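Eighty-one down

So January has mostly been me and a toy kitchen. If you've been wondering why I've gone quiet on here, I've been collecting demonstrations, and it eats the day in a way I hadn't planned for. I get in, make a tea, sit down at the controls, and the next thing I know it's 4pm and the tea is still there, stone cold, with a skin on it.

Quick recap for anyone who came for the allotment posts (they'll be back, I promise!). Our little group in Cerville is trying to teach an arm to do tidying jobs on a kitchen worktop, and the way you do that is by showing it. Over and over. I steer the arm through a job, everything gets recorded, I reset the worktop, I do it again. Yuto reckons we want 3,000 of these before the model is worth poking at, spread over all the different jobs. My target is 100 a week, and last week I managed 81, which I was rather pleased with until Verna pointed out that five of them had no instruction attached and would have to be thrown out. Grr.

The job I've been stuck on is the rod and the box. Sounds like nothing, doesn't it? But a long thin thing is so much harder to handle than a banana. Grip it a bit off centre and it wants to swing, and if you come in too low you clip the side of the box and shove the whole lot along the counter. My first dozen goes were awful – I kept them in anyway if I recovered well, as Yuto likes having a few rescues in the mix.
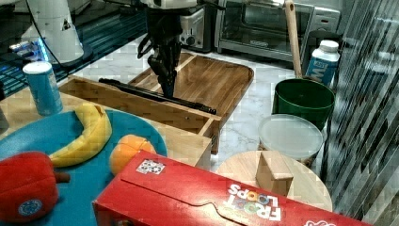
Rod over the box, with the Froot Loops and the rest of the shopping in front.

The other half of the work is the clutter. Every few goes I shuffle the play food about, turn a packet over, put the plate somewhere annoying. It feels a bit silly at first, a grown woman arranging a plush pepper, but if the worktop looks the same every time then the model learns the worktop and you've wasted a week. Rafferty made me a sheet of random layouts to follow because apparently I have habits. I put fruit on the left. I had no idea!

Things I've picked up so far: go slower than you think you need to. Don't dither in mid-air, as the model will happily learn to dither too. Write the instruction before you start, not after lunch (see above, five lost). And stand up every half hour or your shoulders will hate you.

Eun-seong is taking over the controls for a few days so that it isn't all in my style, and I'm on labelling, with headphones and a big bag of satsumas. Then it's back to me for pouring, which I'm dreading a bit. Has anyone got a podcast recommendation? Long ones please, I've run out.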